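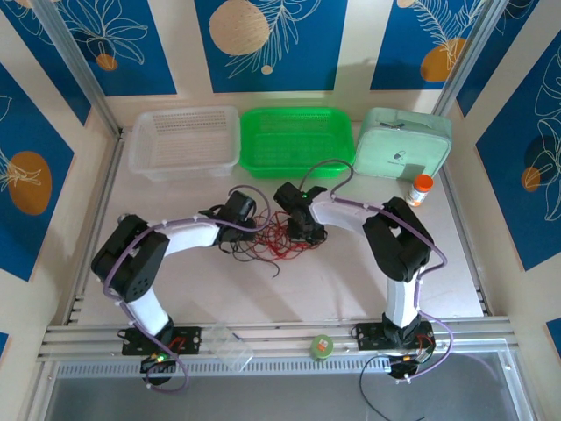

Ghada Shboul

Home organizing with Inonden: your questions answered

I get a lot of the same questions by phone and email, and I love answering them, but I do tend to go on a bit, and some of you are calling from work! So I have put the usual ones here. If yours is missing, write to me and I'll answer you directly, and most likely add it to the page.

What happens at a first visit?

We sit down, usually at your kitchen table, and you tell me what is driving you up the wall. Then we walk through the rooms you want help with (only those, I promise I won't open a door you haven't opened for me) and I take notes. After that we pick one small place, a drawer or a shelf or the top of a dresser, and do it together from start to finish, so that you get a feel for how I work and whether you can stand me for a whole afternoon. The first visit costs $119, and that comes off your bill if you book more.

Should I clean up before you come?

Please don't. I know everyone wants to, and I would want to as well, but if you spend the evening before stuffing things into closets then I see a house that isn't the one you live in. Leave the mail where the mail goes. Leave the shoes. If there are dishes in the sink I'll probably wash a few while we talk, it's a habit from my mother's house and I can't seem to stop.

Will you make me throw things away?

No. I will ask you about things, sometimes twice, but the deciding is yours all the way through. We use three spots on the floor or the bed: staying, leaving, and not sure yet. The not-sure pile goes in a box with the month written on it. If it says May and you open it in the fall and find you missed something terribly, wonderful, it comes back out and gets a proper place.

My trouble is cords and wires. Is that too silly to call about?

Not at all, I would say half the homes I visit have a drawer like this! A tangle of loose red and black wires looks worse than it is, and it usually goes quickly once you have a clear surface and good light. Lay everything out flat and pull gently from the loose ends, never from the middle. Anything you recognize gets a loose coil, a tie, and a paper tag saying what it belongs to. Anything you don't recognize goes into a bag, and you carry that bag around the house and try it on your lamps, speakers, old phones and so on. What is left with no match can go to electronics recycling. Frayed or cracked ones should go straight there, please, and not back in the drawer for sentimental reasons.

For keeping them afterward, I like a zippered case for the small ones you travel with and an open basket for the long ones. Lids are nice to look at but people stop lifting them.

Which baskets and boxes should I buy?

None, until we've sorted! This is the one thing I get a little stern about. It is such fun to come home with new baskets, and then they turn out to be too deep for the shelf or too short for the cereal, and now you have the original clutter plus baskets. Sort first, measure the shelf second, and shop last. Measure the depth as well as the width, and remember that many baskets flare at the top, so measure up there. Rectangular ones use a shelf much better than round ones do, although if you have a round one you adore, put it by the couch for blankets.

If you really don't want to shop, I can order for you and bring everything along. I charge what I paid and keep the receipts for you.

How long will my kitchen take?

An ordinary kitchen with a pantry usually fits into two afternoons of 4 hours each. Spices take longer than anyone expects, and so do plastic containers, as every last lid has to find its partner. My own record is a pantry with 162 jars in it, belonging to a very dear client who cans everything that grows, and we were at it until suppertime on the second day. We kept nearly all of them, too. She just needed them in rows with the labels facing out, and a shelf for the empties.

Can my children be there?

Yes, and I often like it when they are. Children from kindergarten up can sort their own toys remarkably well if you give them a job with an end to it, such as filling one box for a cousin. I put picture labels on the bins for the ones who aren't reading yet. Toddlers are harder, I'll admit, since they unpack faster than I pack, and for those visits it helps if someone else can take them to the park.

Do you work alone?

Mostly. For garages, basements and moves I bring Fadime Altıntaş, who has been with me for years and is much stronger than I am. You'll always know ahead of time who is coming through your door.

I'm sorting out a parent's house. Can you help with that?

I can, and I'm glad to. We go slower and we take more tea breaks. I suggest starting with the rooms that hold the fewest memories, which often means the laundry room or the linen closet, and leaving photographs and letters for the very end. It's fine to stop in the middle of a day. If brothers or sisters live far away, we can set aside a table of things for them to choose from and I'll help you send out photos of it.

What happens to the things that are leaving?

I can take what fits in my car to a donation center at the end of the visit, at no extra charge. Big furniture has to be picked up, and I'll help you arrange it. I don't sell things for clients. I tried it one summer and spent all my evenings writing to strangers about a footstool.

Do you share pictures of my home?

Never without asking, and it's perfectly all right to say no.

What if it all falls apart after you leave?

Then it's the system that needs fixing, and you shouldn't feel bad for a minute. Usually something has been put one step too far from where you use it. I include a phone call a month later with every booking, and most problems get solved right there, often by moving a hook or taking a lid off. If you'd like me to come back and redo a room, a short return visit is $100.

How do I book?

Email is best, or call before 9 in the morning, when I'm having my coffee and happy to chat. Tell me which room bothers you most and whether you have pets, as I'm allergic to cats and will bring my tablets.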